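Skavdale Two-Arm Bench Kit

Frame, mat and mounts for two small arms on a shared workshop bench. Arms sold separately. Part no. 2166.

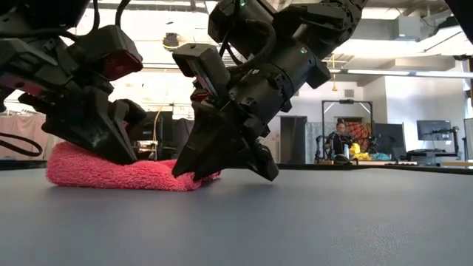 Both grippers on a folded pink towel.

Each arm takes one wrist camera. The bracket tilts and locks with a single screw.
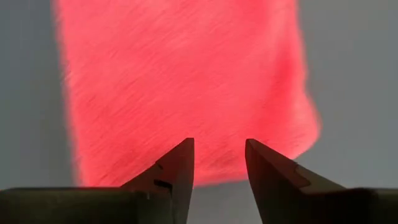

Wrist camera view, fingertips at the bottom.

The black frame sits on any flat wooden top. Spare mats come in packs of two.

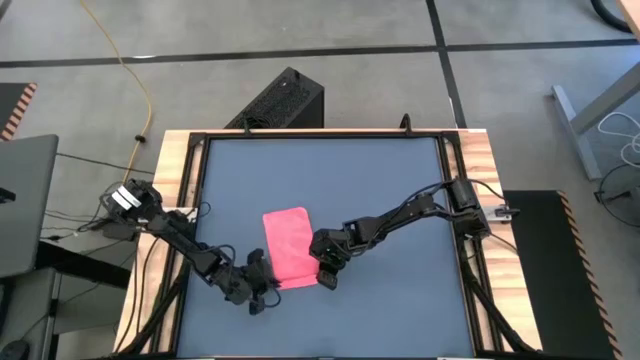 Mounting takes four bolts per side. Tighten by hand first, then square the arms before the final turn. Cable ties: 100 per bag.
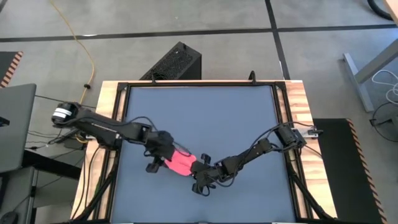 Towel folding is a good first job for a new build. Start with one small cloth and slow moves. With a gripper at each end, the cloth can be held a little above the mat. Keep cables outside the rails.

Questions: Notburga Danzer, parts desk.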